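TEXTILES IN EVERYDAY USE
Unit 5: Pile Fabrics and Absorbency
Instructor: Gerardo Negri

Read before class. Bring the fabric swatches from Unit 4 and a ruler marked in millimeters.

1. What a pile fabric is

A plain woven cloth has two sets of yarn. The warp runs the length of the loom and the weft crosses it. A pile fabric adds a third set, which stands up from the surface. If the standing yarns are left as loops, the fabric is called looped pile, and terry is the most common kind. If the tops of the loops are cut or sheared, the result is cut pile, as in velvet or velour.

In terry the extra yarn is a second warp. It is held under much less tension than the ground warp, so it has slack to give. The weaver puts in two or three picks of weft a short distance from the finished edge of the cloth, and the reed then pushes them all forward together. The tight ground warp stays flat while the slack pile warp buckles up into loops. Most bath towels are made with three picks to each row of loops. You will see this written as "three-pick terry."

2. Weight

Towel weight is given in grams per square meter, or gsm. Take a towel labeled 400 gsm. A piece one meter on each side weighs 400 grams. A piece half a meter on each side is a quarter of that area and weighs 100 grams. Students often halve the weight here. Please don't.

Weight can be raised by longer loops, by thicker yarn, or by more loops in the same area. Two towels with the same gsm can feel quite different for this reason. Long, widely spaced loops feel soft at first but snag easily. Short, dense loops feel firmer and tend to wear better.

3. How the loops hold water

Cotton takes up water in two ways. Some goes into the fiber itself, and the fiber swells. The rest is held between fibers and between yarns by capillary action. Looped pile has a great deal of surface and many small gaps, so it does well on the second count.

Twist matters as well. A tightly twisted yarn is strong but has little space inside it. Pile yarns are usually given a low twist so that water can get in, and the ground yarns a higher twist so that the cloth holds together. Don't confuse yarn twist with twisting the cloth as a whole. When a towel is gathered and turned on itself, the loops on the outside are pushed apart and those on the inside are pressed together, but the twist in each yarn stays nearly the same.

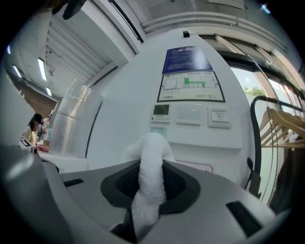

4. Finishing

Cloth straight off the loom is called gray goods or greige. It still carries the sizing that protected the warp during weaving, plus natural waxes from the cotton. Both keep water out. Desizing and scouring remove them. Bleaching comes next if the cloth is to be white or a pale color.

Softener is often added at the end. Silicone softeners give a smooth feel in the store, but some of them slow down wetting. This is one reason a new towel may dry you poorly until it has been through the wash a few times. Fabric softener used at home can have the same effect.

5. The sink test

We will use a simple drop test in class. Work in pairs.

a. Cut one square from each of the four swatches: Matis, Kanilari, Testa and Rarnen. These are our names for the four cloths and tell you nothing about the fiber.
b. Lay the square flat on the surface of the water in the tray. Do not press it down.
c. Start the timer when the whole square is touching the water.
d. Stop when the square has gone completely under.
e. Repeat with a fresh square and take the average.

If a square is still floating after 168 seconds, write "no sink" and move on. Past classes have nearly always had one cloth that floats, and the usual mistake is to poke it.

The sink test tells you how fast a cloth wets. It does not tell you how much water it can hold. For that we weigh the square dry, soak it, let it drip from a clip, and weigh it again. Report the gain as a percentage of the dry weight.

6. For next time

Write up your results on one page, with a table. Then answer these in a few sentences each:

– Which cloth wetted fastest, and was it also the one that held the most?
– What would you expect to change if the loops on your slowest cloth were sheared?
– Why is the pile warp on a terry loom so much longer than the ground warp?

Write-ups go in the tray by the door. The swatches come back to me, including the wet ones.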